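演出项目管理 第六讲讲义
巡演票务:放票、定价与现场验票

授课:Han-gyeol Ra
助教:Sun-ja Do
适用:演出与场馆管理方向,二年级
课前阅读:教材第九章全部,第十章只读前半

一、本讲范围

上一讲讲的是场馆档期和场租谈判,本讲从合同签完之后开始,到观众坐进座位为止。退票和延期放在第七讲,赞助票的税务处理不在本课程范围内。

贯穿本讲的案例是歌手组合 Skudness 的秋季巡演。主办方是 Pullska,票务平台是 Zandel,讨论的场次在 Roussel 剧院,时间为十一月。案例材料已在第五讲课后发下,没有领到的同学找助教补。

二、几个要先分清的词

总座位数:场馆图纸上的座位总数。这个数字对票务的用处有限,它没有考虑舞台形式。

可售座位数:扣除视线遮挡、调音台占位、摄像机位、消防通道让位之后,能够拿出来卖的座位。每一场都要重新算。同一个剧院,端头式舞台和伸展式舞台的可售数可以差出一大截。

保留票:暂不公开出售的票,包括艺人方保留、主办方保留、场馆保留和平台保留四类。保留票不等于赠票,其中相当一部分最后会放回公开渠道。

赠票:票面价格为零的票。赠票也占座位,也要验票,也要计入入场人数。

工作证:不对应座位,不通过票务系统出票。考试里常有人把工作证和赠票混在一起写,请注意。

首次放票和追加放票:同一场次第一次公开销售称首次放票,之后每一次把保留座位转入公开渠道都叫追加放票。加演一场属于新场次,不叫追加放票。

三、座位图的制作

座位图由主办方提出,场馆技术部审核,平台录入。三方签字之后才算锁定。锁定以后再改,已售出的座位会受影响,所以在锁定之前要把下面几件事做完。

1. 拿到舞台平面图的定稿。巡演方往往先发一个通用版本,尺寸和本场馆对不上。要求对方按本场馆重新出图,并注明音箱吊点的高度。

2. 现场走一遍视线。至少要坐到每个分区最靠边的两个位置,以及楼上第一排。栏杆的遮挡在图纸上看不出来,楼上第一排恰恰是投诉最多的地方。

3. 标出遮挡座位。遮挡分为部分遮挡和严重遮挡。部分遮挡可以出售,购票页面必须写明;严重遮挡一律封掉。

4. 确认轮椅区及陪同座位。陪同座位与轮椅位必须相邻,在系统里要绑定出售,不能单独放出。

5. 确认调音台位置。调音台一旦往前挪两排,损失的往往是价格最高的区域。案例里 Roussel 剧院的那一场就发生过这种情况,巡演方在锁图之后要求前移,最后封掉了 50 个座位,其中 8 个已经售出,只能逐一联系换座。请在小组讨论时看这一段的往来邮件,注意邮件里是谁先答应的。

四、票价分档

票价分几档,取决于座位之间的差别有多大,以及观众能不能理解这种差别。小剧场分两档就够。中型剧院一般三到四档。体育馆可以多一些,再多则购票页面难以看懂,客服压力也会上升。

分档时常用的做法是先定最低价和最高价,再往中间填。最低价关系到公众印象,媒体报道和乐迷讨论通常只提两个数:最低多少,最高多少。最高价关系到收入,前排区域的座位数不多,对总收入的影响却很大。

中间各档的边界最好落在过道或者楼层的自然分界上。把同一排切成两个价位,坐在分界线两侧的观众会当场比较,这类投诉很难解释。

浮动定价目前在国内演出中使用得不多,本课程只要求了解概念。浮动定价指系统根据需求在设定的上下限之间调整价格。采用这种办法的主办方应在开售前公布上下限,并且说明已售出的票不退差价。

服务费是否含在票面里,要在合同中写清楚。案例合同中的写法是平台服务费另计,在结算页面显示。教材第九章列出了另外两种写法,课后请对照。

五、放票节奏

一场演出从公布到开演,放票通常分为以下几段。

预售。面向会员、乐迷俱乐部或者合作方用户。预售的座位要从各个价位里抽取,不能只给最差的,也不能把最好的全部给完。预售比例写进合同附件。

公开首售。时间定在上午还是中午,各家习惯不同。选择的标准是平台技术人员和客服都在岗。首售时每个账户的限购张数要事先公布,中途不得改动。

平销期。首售之后到开演前一个月左右。这一段销售平缓,主办方容易着急,有人会在这时打折。原则上不建议打折,首售时买了全价票的观众会要求退差。可以用的办法是增加套票,或者追加放票,让购票页面上重新出现好的位置。

末段。开演前一周到开演当天。艺人方保留票通常在这一段退回。案例中,艺人方在演出前两天退回保留票 171 张,票务人员当晚八点把这批票转入公开渠道,次日中午之前售完。 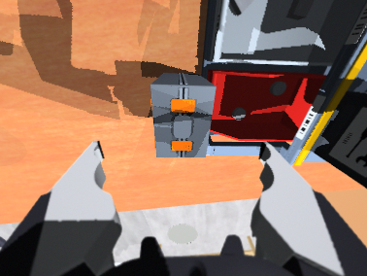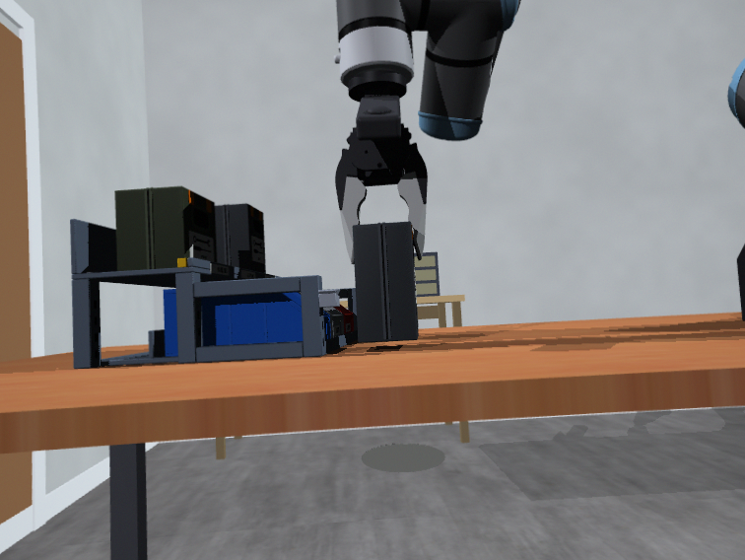
六、验票与入场

入场环节由场馆负责执行,主办方负责提供数据。常见的分工如下。

平台在开门前把有效票数据推送到验票设备,并在售票截止后再推送一次。两次推送之间如果有换座,旧票要作废。旧票没有作废,就会出现两个人拿着同一个座位的票。

场馆安排验票口。验票口的数量按照入场高峰计算,不按照总人数平均计算。观众到场的时间高度集中,开演前四十分钟到前十五分钟是最忙的一段。流行音乐类演出还要考虑周边商品摊位排队对入口的影响,案例场次的商品摊位就摆在东侧入口里面,队伍排到了验票口外。

主办方设问题票窗口。问题票窗口要和普通入口分开,配备能够查询订单的人员。窗口前的观众情绪通常不好,窗口人员需要有权当场换座,权限范围在开演前写成书面,包括可以动用哪些机动座位。

机动座位是指开演当天仍然保留在主办方手里的少量座位,用来处理设备故障、座位损坏、重复出票等情况。机动座位宜分散在各个价位,原则是换座只能往同档或更好的位置换。开演后半小时仍未动用的,记入空座,不再出售。

断网预案。验票设备应能在没有网络的情况下按本地数据工作。断网期间,不同入口的设备之间不能同步,同一张票有可能在两个口各进一次。处理办法是断网时关闭次要入口,把观众集中到一到两个主入口,恢复之后再比对记录。

迟到观众。古典和戏剧类演出有严格的迟到入场规定,流行音乐演出一般放行,但暗场时要由领位员带入。规定写在票面或者购票须知里才有效,口头规定在投诉时站不住。

七、转让与高价倒卖

实名制购票下,转让渠道由平台开设,主办方决定开不开以及什么时候关闭。关闭时间一般早于第一次数据推送。

高价倒卖的票源有三种:批量抢购得来的,内部流出的保留票,以及根本没有票、先收钱再去找票的。三种情况的处理办法不一样。第一种靠平台的技术手段和限购。第二种靠保留票的登记制度,每一张保留票都要有领取人签字。第三种主办方能做的很少,只能在官方渠道反复说明哪些购票途径有效。

向观众说明时,语言要直接:写明唯一的售票平台是哪一家,写明在其他地方购买的票可能无法入场。不要使用“请理性购票”一类看不出具体意思的句子。

八、结算

结算表至少应有以下各栏:场次、价位、可售数、实售数、赠票数、空座数、票面收入、平台服务费、退款、应结金额。可售数应等于实售数、赠票数与空座数之和。对不上的时候,先查换座记录,再查封座记录。多数差额出在封座之后没有更新可售数。

入场人数由验票记录得出,与实售数必然有差别。这个差别叫未到场率。赠票的未到场率明显高于售出票,安排赠票时应考虑这一点,不要把赠票集中放在前排中央。

结算周期看合同。案例合同规定演出结束后十个工作日内出初表,双方核对后付款。艺人方如果按票房分成,需要向其提供同一份表,不得另做版本。

九、小组讨论题

1. Roussel 剧院场次的调音台前移,应在哪个环节被拦住?哪一方应承担换座的成本?

2. 如果艺人方的保留票到演出当天中午才退回,你会全部公开出售,还是留一部分作为机动座位?说明留多少、留在哪些区域。

3. Zandel 提出把预售比例提高,用来换取首页推荐位。请从主办方 Pullska 的立场写一份不超过一页的答复。

4. 商品摊位的位置由谁决定?请在案例合同里找出相应条款。如果找不到,请补写一条。

十、作业

以案例剧院的座位图为底图,为一场伸展式舞台的演出制作可售座位图和票价分档方案。要求标明遮挡座位、轮椅区和陪同座位、调音台、机动座位,附一页文字说明,解释分档边界的选择。

底图向助教 Sun-ja Do 领取,旧版底图缺楼上两侧包厢,请勿使用。两人一组,第八讲上课前交纸质版,字号不要小于座位编号能看清的程度。

下一讲内容:退票、延期与取消。请提前阅读教材第十章后半部分,以及案例材料里的购票须知全文。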